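Ticket 521: Invoice export from Tekau stops at page 9
Opened by: Yasaman Sadeghi
Assigned to: Roman Duda
Site: Fliltstead office
Priority: Normal
Status: Waiting on vendor

Sunday, December 29, 2019

Yasaman Sadeghi, 8:40 AM
Year-end export to PDF quits partway through. It gets to page 9 and the progress bar disappears. No error on screen. The file is created but won't open in any viewer. The June export was fine on the same computer. I need the full customer list with invoices by Tuesday.

Roman Duda, 9:15 AM
Which report template are you using, and does it stop on the same customer each time?

Yasaman Sadeghi, 9:32 AM
Template is "Annual, with attachments." Same customer each time, the Amini account. If I leave Amini out, it finishes in roughly 18 minutes.

Roman Duda, 10:05 AM
Checked the server log. Export process runs out of memory when it reaches the attachments on the Amini account. There are 77 files on that account, mostly scanned receipts. Raised the memory limit and restarted the export service. Please try again.

Yasaman Sadeghi, 10:50 AM
Same result, page 9.

Roman Duda, 11:20 AM
Steps so far:
Cleared the temp folder on the server. No change.
Ran the export from the server console. Stops in the same place.
Switched to template "Annual, no attachments." Completes, all customers present.
Moved attachments out in batches and ran it each time. Fails only when the two photos from the luggage repair claim are included.
Both photos open normally in the Tekau attachment viewer. Saved them again as plain JPEG and put them back. Export completes.

Likely cause is the color profile in the originals. Firnier had a note about this for the previous version, marked fixed. Sent them the log and both original files.

Yasaman, please run the full export once more from your desk and check that the Amini pages print. 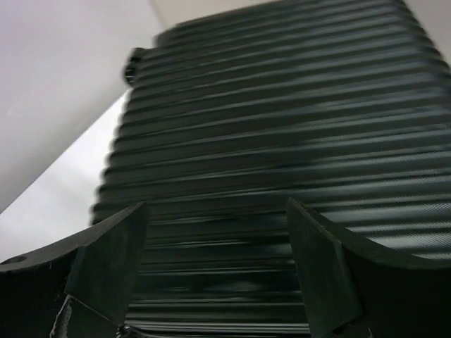
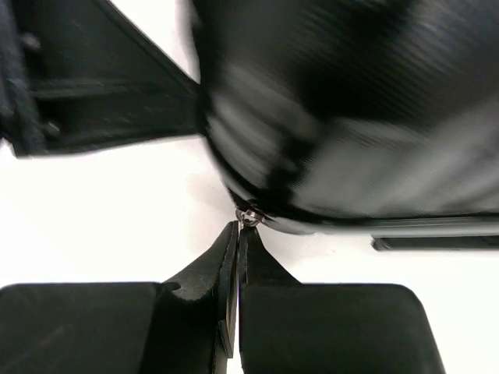
Attachments (2): gripper fingers at a black ribbed case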